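Stellska registration app: session sign-ups return 500 after schedule import
Status: Resolved 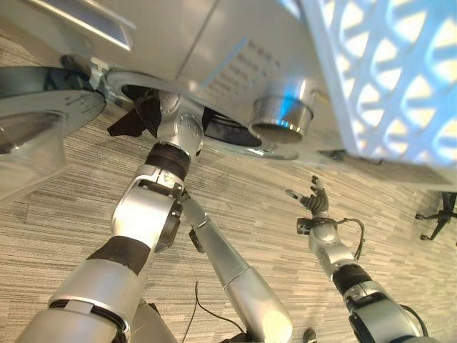 Gripper at the opening in the underside of the appliance.

Reported by: Lakshmi Kotian
Assigned to: Theophilus Amissah
Component: unconference schedule board, sign-up form
Environment: staging and production, port 3000 behind the proxy

Summary
After the November schedule was imported from the Nalumwood spreadsheet, attendees can view the board but cannot sign up for any session in the afternoon block. The form posts, hangs, then returns a 500. Morning sessions accept sign-ups normally.

Steps to reproduce
Log in with any attendee account. Open the schedule board. Pick a session starting at 1:00 PM or later. Click Join.
Expected: name appears in the session list.
Actual: 500, no row written.

T. Amissah
Reproduced on staging. Log shows a foreign key failure on room_id. Restarted the app process, no change. Cleared the board cache, no change.

R. Iyengar
Which rooms are affected? Pillai and Vileck were renamed in the spreadsheet before the import. The old names had a trailing space.

T. Amissah
Both. All 11 failing sessions are in Pillai or Vileck. The importer matches rooms by name, found no match, and wrote the session with room_id 67, a row deleted last year. The board view falls back to the text label, so the sessions still display correctly. The sign-up query does not fall back.

N. Escobar
Morning sessions in Pillai work for me.

T. Amissah
Those were entered by hand before the import and have the correct ID.

Fix applied
1. Exported the sessions table.
2. Updated room_id on the affected rows to the current IDs for Pillai and Vileck.
3. Patched the importer to trim room names and to reject a row when no room matches.
4. Re-ran the import on staging. It rejected 2 rows, both with an empty room column. Sowmya Fernandes corrected these in the spreadsheet.
5. Repeated on production at 4:40 PM.

L. Kotian
Confirmed on production with two attendee accounts. Sign-up and cancel both work. Waitlist not tested.

R. Iyengar
Waitlist uses the same query. Checked in Vileck, OK. The missing constraint on the sessions import table is a separate ticket. Closing.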